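Nota de prensa | Hogar y textil | Organización y mobiliario

Muvatness publica su guía de plegado en mesa para prendas de uso diario

El documento fija medidas, secuencia de trabajo y requisitos de la superficie, y se distribuye junto con la mesa Rikel

Muvatness, firma dedicada al mobiliario auxiliar para cuartos de lavado y zonas de plancha, publica en enero su guía técnica de plegado en mesa. El texto sustituye a las hojas sueltas que acompañaban hasta ahora a los tableros de la serie Rikel y se aplica a prendas de punto, pantalones cortos y largos de algodón y piezas pequeñas sin estructura.

La guía parte de una superficie horizontal, despejada y de madera, con la veta dispuesta a lo largo del borde frontal. La veta sirve de referencia visual: el bajo de la prenda se alinea con ella antes del primer doblez y se vuelve a comprobar después del último. No se requiere plantilla.

El procedimiento distingue tres posiciones sobre el tablero. A la izquierda se depositan los bultos ya plegados, en formato rectangular. El centro queda reservado para la pieza en curso. A la derecha se extiende la siguiente, con el cuello hacia el fondo.

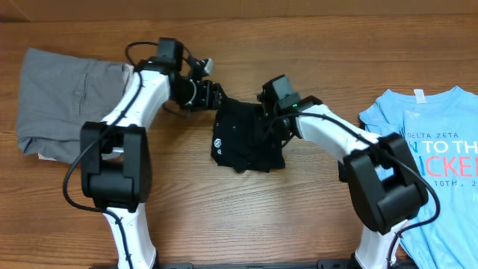

Las prendas oscuras pequeñas son las que más correcciones exigen. El tejido negro oculta los pliegues interiores y dificulta localizar las costuras laterales, por lo que la guía recomienda levantar primero el borde superior, dejar caer el peso de la tela y extender desde ahí hacia abajo. Si la pieza lleva un logotipo pequeño estampado, este se toma como punto de orientación para distinguir la cara delantera.

En camisetas con texto en el pecho, el doblez vertical se hace por fuera de la línea de letras siempre que el ancho lo permita. La etiqueta interior del cuello marca el eje. Los pantalones grises se pliegan por la mitad, pernera sobre pernera, con la costura a la vista, y se reducen después en 2 o 3 dobleces según el largo. El forro o cualquier tela clara que asome por debajo se recoge antes de apilar.

La altura máxima de pila se establece en 10 prendas. Por encima de esa cifra, las piezas inferiores se desplazan al retirar las superiores y es necesario rehacer el plegado.

Requisitos de la superficie

El segundo bloque de la guía trata el tablero. Muvatness especifica una profundidad libre mínima de 40 cm por prenda extendida y desaconseja manteles, fundas y bandejas. El acabado debe permitir que la tela deslice sin engancharse; cualquier astilla o borde levantado se lija en el sentido de la veta y se vuelve a sellar.

La iluminación se trata en un apartado propio. Una fuente puntual sobre madera de tono cálido produce brillos que aclaran la superficie y borran en parte el dibujo de la veta, mientras que las zonas en sombra se oscurecen hasta el marrón. En ambos casos la veta pierde utilidad como referencia – el efecto es mayor cuando se mira el tablero de cerca y en ángulo. Se aconseja luz difusa desde dos lados.

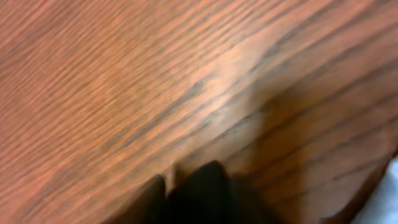

Alaric Quintanilla

El responsable técnico de la guía indica que las vetas más gruesas y oscuras son preferibles a las finas para alinear tejidos claros. «En una veta muy cerrada el ojo salta de una línea a otra. Una sola línea marcada basta para colocar el bajo», explica Quintanilla. La recomendación se ha incorporado a los criterios de selección de tableros de la serie.

El mantenimiento se limita a paño seco tras cada uso y a una revisión del acabado cada 3 meses. No deben apoyarse sobre la madera prendas húmedas ni planchas, tampoco durante intervalos cortos.

La guía se entrega impresa con cada mesa Rikel y puede solicitarse por separado en los puntos de venta Lemaire. Una segunda parte, dedicada a ropa de cama y toallas, se encuentra en preparación y tomará como base los módulos de almacenaje Sosari.

Notas relacionadas

Rikel amplía su serie de tableros con dos nuevas profundidades
Módulos Sosari: instrucciones de montaje y carga por estante
Lemaire incorpora el catálogo de cuartos de lavado de Muvatness
Lijado y sellado de superficies de madera en zonas de plancha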